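Robot club: is the fridge task worth the bother?

I said last term that I would go and sit in on the robot club before writing anything rude about it, so I have now been to three of their evenings. I went in expecting to see robots. What the club has for most of the week is a row of computers, a kettle and a long argument about a fridge that doesn't exist.

The argument is over their entry for the Tralero student round. Teams are given a kitchen inside a simulator and a set of household jobs, and each team has to train an arm to do them without a person steering. Our lot have called their entry Huanca (I asked why and got two different answers). They signed up in September, and the job they picked to start with is the fridge: get the door open, find the thing you were told to find, take it out, put it on the worktop, shut the door.

My first question was why anybody would pick a fridge. Linnea Granström, who runs the evenings, told me it was the job with the most points on it. Said Slaoui, who writes most of the control code, told me it was the job with the most ways to go wrong, and he seemed to think this was a recommendation. A door swings on a hinge, so the hand has to travel in a curve while keeping hold of the handle. If it pulls straight back it either slips off or drags the arm into a position it can't get out of. Then the open door is in the way of the very arm that opened it. I hadn't thought about any of this, having opened a good many fridges without a plan.

My second question was about the numbers, and I am less happy there. The sheet pinned up by the door said the arm had done 1,000 practice runs and that 220 of them had ended with the item on the worktop. I was shown this as good news. I can see that it is better than none, and Linnea says that the early runs drag the total down badly, but when I asked what the figure was for the most recent batch, the sheet didn't say and neither did anyone in the room. A club that wants to be taken seriously by a judging panel should know that off by heart. Said has promised a second column. I'll go back and look for it.

There is also the matter of what counts as a success. For a while the scoring only checked whether the item was on the worktop when the clock stopped. The arm could leave the door wide open, or sweep everything else off the shelf on the way out, and still be given full marks. One of the younger members spotted this by watching the replays all the way through, something the older ones had stopped doing. The check has been rewritten so that the door has to be shut and the other things have to be where they were. The score fell straight away, as you'd expect. I was more impressed by that drop than by anything on the sheet.

Now for the part I grumbled about most. All of this happens in a made-up kitchen, where the light never changes, no one has left a jar with a sticky lid in front of the milk, and the shelf doesn't sag. I asked Said how much of it would carry over to a real arm and a real door. He said "some of it", and when I waited he said "the approach, more than the numbers". That's a fair reply, but it isn't what the club's poster says. The poster says they are "teaching robots to help at home". I would like the poster changed.

The case for the simulator is mostly money and fingers. A practice run costs nothing, can be stopped at any moment and can't trap anyone's hand. The club does own one real arm, a small second-hand thing bought from Illen, but it can't lift much more than a tin of beans and it has been waiting for a new elbow motor since before the summer. Linnea would sooner have twelve people learning on screens than one person learning on the arm while eleven watch. On that I think she's right, though I notice that the members drift over to the broken arm whenever there's a break.

What I did see on my last visit was slower and better than I'd feared. They had stopped running the whole job and were working on one piece of it, the reach into the open fridge, over and over, with the start position nudged each time.
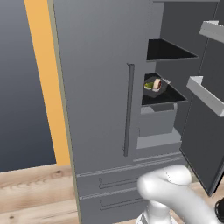
From the Huanca practice kitchen: right-hand door open, tray on the lower shelf, arm down by the drawers.

The trouble at this stage is the order of things. Left to itself, the arm tends to head for the food by the shortest line, and the shortest line often runs through the edge of the door or the front of a shelf. Said wants to give it a fixed point to pass through first, out in the clear. Two of the others think this is cheating and that it ought to find its own way round. They went at it for most of an hour. I thought it was the most useful hour of the three evenings, and I don't say that because they let me have the comfy chair.

They have six weeks left before the entry goes in. By then they hope to have the fridge job finished and a start made on the second one, which involves a cupboard and a stack of bowls. I would drop the bowls. A fridge job that works most of the time, with an honest sheet of results beside it, would make a stronger entry than two jobs that half work. Linnea disagrees and has said I may print that.

The club is still taking new members, and you don't need to have written any code. They are short of people willing to watch replays and write down what went wrong, and after the business with the open door I'd call that the most important seat in the room. Evenings start at 6 in the Drarnari room, up the back stairs. Bring your own mug. If you have an elbow motor going spare, Said would very much like to hear from you.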